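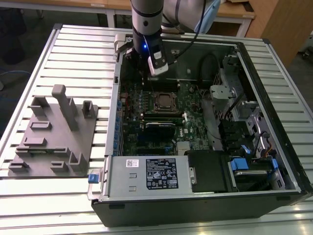 The old Dell with its side off, green board and all.

Home Diary Older entries About me Say hello

August 4, 2018

Well, I've finally had a proper look inside one of these! I've been typing on computers for most of my adult life and until today I couldn't have told you which bit was which. Angus Chisholm has been on at me since May to come and learn (he thinks it's shameful that I once paid someone to put a new fan in) and this morning I ran out of excuses.

So, the tower goes down on its side, panel off, and you get the whole lot laid out like a little town. The processor sits in its socket near the middle of the board, a plain square of metal under a bracket. I'd always pictured something more dramatic, with lights on. The graphics card is below that, black with a silver edge, and then right along the bottom you've got the power supply, which takes up far more room than I'd have guessed.

What pleased me most was the blue. The latches on the drive bays are blue, there's a blue tab at the end of the power supply, and after that I kept noticing blue everywhere, even the row of little capacitors near the slots at the back. Angus says to look for the coloured bits first when you want to get something out of a case like this. I wrote that on my hand.

The wiring over by the drives is another matter. Orange, black, all bundled up together - I wouldn't dare touch it without drawing a map first. Ronaldo Enriquez rang at lunch and told me he'd once unplugged everything in his own machine to hoover it and spent 2 evenings putting it right, so I feel quite justified.

I've ordered a screwdriver set from Jardine, 24 bits in a tin, far too many for me but the tin was lovely. Postage was dearer than I'd like. I also need to ring Mum back about the curtains, and the bread's gone hard again.

Next time I want to have a go at taking the memory out and putting it back in, all by myself, with Angus sitting on his hands.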